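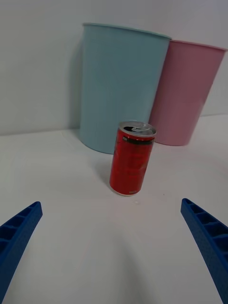

Two-Bin Desk Sorting: Frequently Asked Questions

4 min read

These are the questions we get most often from offices, break rooms and homes that sort cans and trash with a pair of small open bins, one light blue and one pink. The answers follow the Trellent office guide. If your building has its own recycling rules, follow those first.

What goes in which bin?

Blue is for empty drink cans and plastic bottles. Pink is for everything else that would normally go in a desk trash can: tissues, wrappers, tea bags, used napkins. Paper doesn't go in either one. It goes in the flat tray by the printer, or in a paper bag if you're at home.

Why blue and pink?

They were the two colors in stock when the first set was ordered, and people learned them quickly. There is no standard behind it. If you already own bins in other colors, use them, but keep the same color for the same job in every room.

Do I have to rinse a can first?

Yes, a quick rinse is enough. Fill it a third of the way, swirl, pour it out and let it stand upside down for a minute or two. A can that goes in with soda left in the bottom will leave a sticky ring inside the bin, and in August you will get fruit flies.

What about the pull tab?

Leave it on. Loose tabs are small enough to fall through sorting equipment and get lost. If you collect tabs separately for a school or a charity, that's fine, but keep a jar for them so they don't end up at the bottom of the bin.

Should cans be crushed?

Check with your hauler. Where everything is collected together in one cart, many ask for cans left whole, as a flat can may be sorted as paper. Where cans are collected on their own, crushing saves space. If you can't find out, leave them whole.

Our state has a bottle deposit. Does that change anything?

It changes one thing. Don't crush the can, and don't scrape or soak off the barcode. Return machines read the code and will usually reject a can they can't scan. Some offices put a bag inside the blue bin and let whoever takes it to the store keep the deposit.
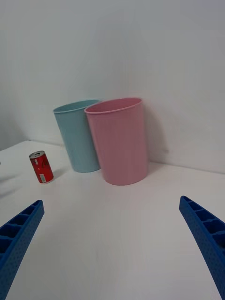 A can with a dent in it is normally still accepted as long as the code is readable. If the machine refuses it, take it to the service counter.

Where should the bins go?

Side by side, against a wall, with the open tops clear. On a table or counter is fine for small bins and has the advantage that people look at what they're doing. On the floor they tend to get kicked apart, and once they're apart people use whichever one is closer.

Leave a hand's width of free table on at least one side. People need somewhere to set a can down while they finish it.

Can I put one inside the other to save space?

For storage, yes. Tapered bins stack well. Don't press them together hard or they will stick. If they do stick, run warm water over the outside of the outer bin and twist.

Do I need lids?

Not for a bin that gets emptied often. In the trial at our Ljungberg office we tried flip lids for 13 weeks and took them off again. People left cans standing next to the bin because they didn't want to touch the lid. If smell is a problem, empty the pink bin daily and the blue one when it's full.

What size should I buy?

For one or two desks, the small size is plenty. For a shared break room, go up a size on the blue bin only. The Nista set we sell comes as a matched pair, but each bin can be ordered separately under catalog number 1612. State the color in the order notes.

Do I need a liner?

Pink, yes. Blue, no, provided the cans are rinsed. If you do use a liner in the blue bin, fold it well over the rim or the first can will pull it down.

How do I clean them?

Dish soap, warm water, soft cloth. Dry them upside down. Don't use scouring powder, it scratches the plastic and the scratches hold dirt. For old soda residue, let soapy water stand in the bin for an hour, then wipe.

White tabletops show rings from cans, cola especially. Wipe them while they're fresh. A paste of baking soda and water lifts most older marks - try it on a corner first. 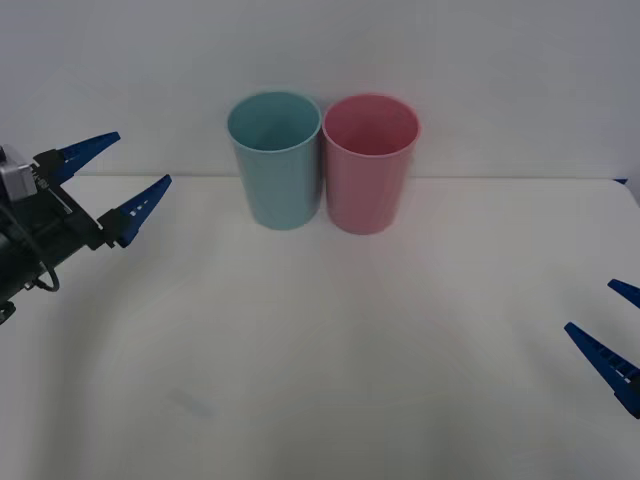 For a smooth white table a damp microfiber cloth is all you need day to day. Lift the bins when you wipe, don't just go around them. Dust and drips collect under the base, and a bin that stands in one place for months may leave a faint circle.

Someone keeps putting cans in the pink bin. What can we do?

Move the pair closer to where people drink. Most mistakes we see come from a blue bin that is a few steps too far away. After that, try a label on the front of each bin, one word only: CANS and TRASH. Long lists of what's allowed don't get read.

Can I use the blue bin for glass?

No. Small plastic bins aren't made for the weight and broken glass cuts the inside. Use a crate.

How do children take to it?

Well, in our experience. Two colors and two jobs is easy to remember. In classrooms, put the pair on a low table, and have an adult check opened cans for sharp edges before anyone small handles them.

Are the bins dishwasher safe?

The Nista ones are not. The Trotard range we used to carry was top rack only, and is no longer sold. Replacement bins in the old Trotard shades aren't available.

How long do I have to return a set?

24 days from delivery, unused. Send back both bins, even if only one is the wrong color - we can't split a boxed pair.

Last updated 2022-03-12

13 comments
4 shares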